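Progress report to the Wallin Fund
Student project: handling of thin sheets
Team: Taltora Robotics Club
January 4, 2022

Since our last report the students have worked mainly on one question: how to pick up and turn a thin, flexible sheet without making a fold in it. Rigid parts went well in the autumn, so we moved to this harder material a little earlier than we had planned.

The club now has 146 recorded attempts with sheet material. Of these, 50 were repeated by a second student, so that we can compare how two people do the same motion. The labeling is slower than I expected. Three students do it, and they did not always agree on when a grasp begins. We wrote a short guide for this and they have started again from the first recording.

Budget: the money for materials is spent as agreed. From the equipment part we bought the Selico controller. The second controller is ordered but has not arrived, and I ask your permission to keep this amount open until April.

Attendance is stable, with nine students in the group.

Sheet handling, two views from the gripper camera

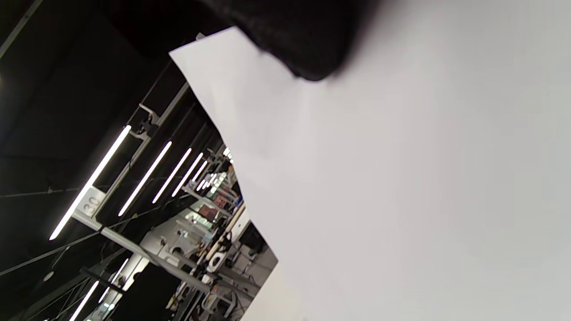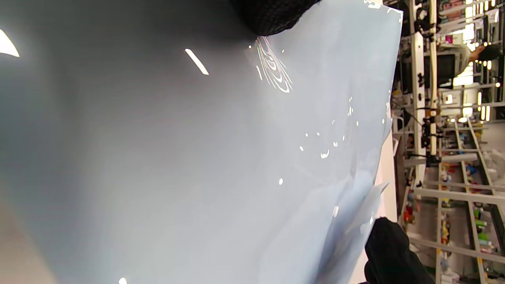 Pavithra Rodrigues
Project Lead, Taltora Robotics Club

Shiny material remains our main difficulty. The reflections of the ceiling lights change with every small bend, and our edge detection often takes them for the border of the sheet. The students want to try a simple filter first, and I support this. If it does not help, we will train only with matte sheets until the Venavine competition and return to the glossy ones later. I will send the comparison results together with the next expense table.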